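4.2 Where the laundry goes when it is not supposed to be anywhere

Floor plans are optimistic documents. Each of the plans we collected in Driris and Jetura shows a bed, a sofa, a table with its chairs tucked in, and a bathtub drawn with real affection. None of them shows a wet shirt. Yet all 109 households in the sample dried at least part of their washing indoors during the heating season, and most did so in a room whose name on the plan suggested something more dignified. We call this the undrawn load, partly for convenience and partly because our first name for it did not survive review.

The undrawn load matters for two practical reasons. Wet fabric gives its water to the air, and the air gives a fair share of it to the coldest wall in the room. It also takes up floor. A rack that folds flat in the store spends much of its working life unfolded, and people walk around it for so long that they stop mentioning it. When we asked residents to list the furniture in their main room, they named lamps, plant stands and in one case a disused aquarium, and left out the rack they were leaning on.

We therefore asked about racks directly. Respondents sorted their equipment into standing racks, wall-mounted rods, over-door hooks and "other," a category that grew in ways we had not planned for. Chair backs were the leading entry. Exercise bikes did well. One respondent in Jetura wrote "the piano, but only socks," and was coded accordingly.

Standing racks were further divided by whether the household considered them tools or furniture. The distinction sounds precious, but it predicted placement better than rack size did. A tool gets put behind a door or in a hallway, where air hardly moves. A piece of furniture is allowed near the wall people look at, and so ends up closer to the radiator and, more to the point, to the wallpaper. Small racks with a polished finish were the ones most often promoted to furniture. 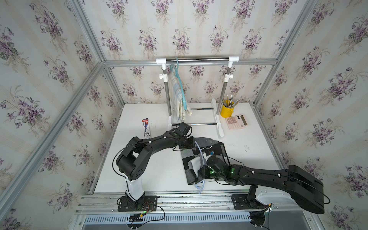

Figure 2. Small clothes rack with a chrome top rod and white plastic feet, near violet-patterned wallpaper.

Wallpaper deserves a word, as it was the subject on which our respondents held the strongest views. Paper hides early damp very well when the pattern is busy and very badly when it is plain. Residents with plain walls reported marks sooner, complained sooner, and opened a window sooner. Residents with flowers noticed nothing until a seam lifted. Jiang, whose building survey preceded ours, put this down to age, older tenants being fonder of flowers and less fond of drafts. Our interviews point to the pattern itself. Several people had taken a faint gray bloom for part of the design, and one had grown to like it.

The same logic applies to what is hung. Towels were the heaviest single item in the typical load and the one most often dried in a living area, on the grounds that a towel can be seen by guests. Underwear went to the bathroom regardless of how poorly the bathroom was vented. If moisture alone decided the matter, the arrangement would be reversed in most of the apartments we visited, with the towels hidden and the underwear on display. We raised this with a few residents. It was not adopted.

Folding was a second and more stubborn problem. A towel hung double dries slowly along the fold, where the layers touch each other and the rod. In the diary portion of the study, carried out by Yuzhen Mao over the winter, residents were asked to write down when they hung each item, how, and when they judged it dry. The judging was done by hand, which is to say by patting. Patting is quick and costs nothing, and it samples exactly those parts of the towel that dry first. The middle of the fold went unpatted in nearly every entry where the method was described.

Diary keepers who moved the towel partway through, so that a new section lay over the rod, reported fewer musty items. They also reported being more irritated, and 11 of them gave up the practice before the diary ended. We count this as a real cost. Advice on indoor drying tends to assume a resident with free evenings and a deep interest in airflow, and the literature is full of recommendations that would work splendidly in a household made up of the people who wrote them.

Rod thickness probably plays a part as well. A thick rod holds the layers slightly apart near the top, and a thin one lets them meet. We did not measure rods, having decided early on that we would not, and having regretted it by the second visit. What we can say is that residents with plastic rods mentioned rust marks on towels never, and residents with old metal ones mentioned them at length. Color was cited as a reason for buying a rack far more often than spacing between rods, and the brighter plastics were described with some warmth. A plaid towel over a teal rod is, on the evidence of our interviews, a decision someone made about a room.

Seen this way, the rack in the living area is no failure of planning on the resident's part. The failure lies with a plan that provides a niche for a wine cooler and no place for a towel. The Fultov blocks, which make up the newer half of the Jetura sample, have a utility closet that measures well and vents into itself. Residents use it for suitcases. Asked why they did not dry clothes there, several opened the door and let us smell it.

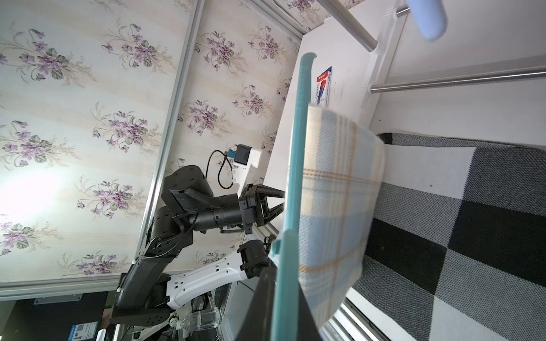
4.3 Limits of the diary data

The diaries have the usual faults of diaries. Entries were long in the first week and telegraphic by the end, and loads hung late at night are almost surely missing, along with anything the keeper was embarrassed to own. "Dry" meant dry enough to put away for some residents and dry enough to wear if running late for others. We did not try to reconcile the two.

Window opening was also recorded by the residents themselves, and it rose sharply in the weeks when we visited. We would like to think this reflects growing awareness of indoor moisture. The rooms were freezing, and in Driris we kept our coats on throughout.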